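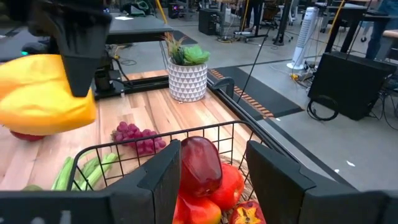

最終更新日：2021年8月5日

課題研究報告　企業間取引サイトにおける掲載情報の質と問い合わせのしやすさ

1．目的
企業間取引サイト（以下、BtoBサイト）には、製造業者や卸売業者の名前、所在地、取扱品目が数多く載っている。しかし、同じ会社が何度も出てきたり、品目の説明がどの会社もほぼ同じだったりして、買い手が比較しにくいことがある。本研究では、清掃用品と台所用品の分野を対象に、掲載ページの内容がどの程度そろっているかを調べた。

2．対象と方法
対象は、英語で会社情報を公開しているBtoBサイトFledholmとBrarkerの二つである。両サイトで該当する分類を開き、一覧に出てきた掲載ページを数えたところ、合計3773件あった。全件を読むことはできないため、表計算ソフトの乱数で500件を抜き出した。内訳はFledholmが300件、Brarkerが200件である。
各ページについて、次の項目の有無を記録した。
・会社の住所（番地まで）
・電話番号またはメールアドレス
・最小注文数量
・価格または価格帯
・素材、寸法などの仕様
・その会社が書いたと思われる独自の説明文
記録は班の二名が別々に行い、判断が分かれたものは話し合って決めた。収集期間は7月の二週間である。

3．結果
連絡先（電話またはメール）があったのは500件のうち371件だった。残りはサイト内の問い合わせフォームだけで、送信には会員登録が必要だった。番地までの住所は連絡先より少なく、市の名前で終わっているものが目立った。
価格の記載はFledholmのほうが多い。Fledholmでは出品時に価格欄が必須になっているが、「1」や「要相談」と入力して済ませている例もあり、これは「なし」として数えた。Brarkerでは価格欄が任意で、空欄が普通だった。一方、最小注文数量はBrarkerのほうがよく埋まっていた。
説明文については、会社名と品目名だけを入れ替えた定型文が両サイトにあった。特にほうき、ちりとり、モップの三分類で多く、別の会社のページなのに誤字まで一致しているものもあった。独自の説明文がある会社は、仕様もくわしく書いている傾向があった。

4．事例
記載がくわしい例として、ブラシを扱うEggerのページを取り上げる。毛の材質、柄の長さ、一箱の入り数、出荷までの日数が表になっており、見積もりを頼む前に必要なことがほぼわかる。製品名の付け方も統一されていた。
反対の例はDrostierである。同社のページはFledholmに四件、Brarkerに二件あり、電話番号が二通りあった。どちらが現在の番号なのかはページからは判断できない。以前の登録が残っている可能性があるが、確認はしていない。

5．考察
入力欄を必須にすると記入率は上がるが、意味のない値も増える。価格のように取引条件で変わるものは、数量ごとの幅で書ける欄にしたほうが使いやすいと考える。また、更新日が表示されているページは少なく、情報の古さを買い手が見分ける手がかりが足りない。
重複については、サイト側が電話番号や住所を照合すればある程度は見つけられるはずである。ただし、支店ごとに登録している会社もあるので、自動で統合するのは難しい。

6．今後の課題
今回は掲載内容だけを見ており、実際に問い合わせをして返事が来るかどうかは調べていない。また、分類が二つに限られているため、機械部品や繊維など他の分野に同じことが言えるかはわからない。定型文の判定も目で読んで行ったので、次回は文字列の一致率を使って基準を決めたい。

お問い合わせ：商業情報科 課題研究担当　｜　無断転載を禁じます　｜　ページの先頭へ戻る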